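14 comments | 60 shares

Naneo two-arm teaching kit, after a month

Bought it for remote demos, mostly clothes. Setup took an afternoon, manual is thin. Leader handles are light, good, wrists don't get tired till late. Lag is fine. Grip trigger too stiff out of the box, loosen it first.

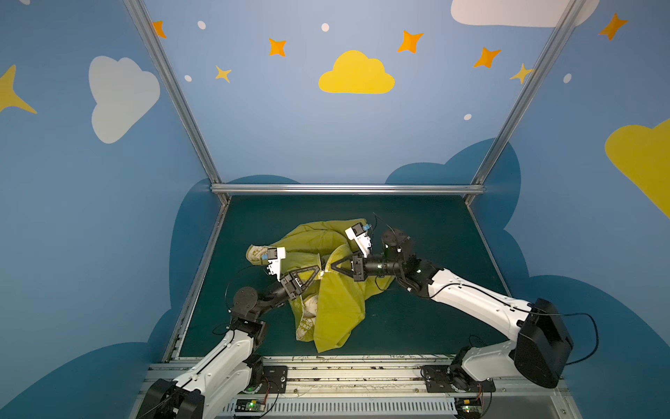 Both grippers in at the zipper, yellow-green jacket or hoodie.

Towels are easy. Jackets not so much, you lose teh zipper in the folds and end up steering off the wrist cameras. Got 15 clean demos on a good day. Replay is solid, file naming is a mess.

Price was $3,625. Steep but Id buy again. Four stars.

Sarahí Lozano

© Skinham Reviews | Contact | Back to top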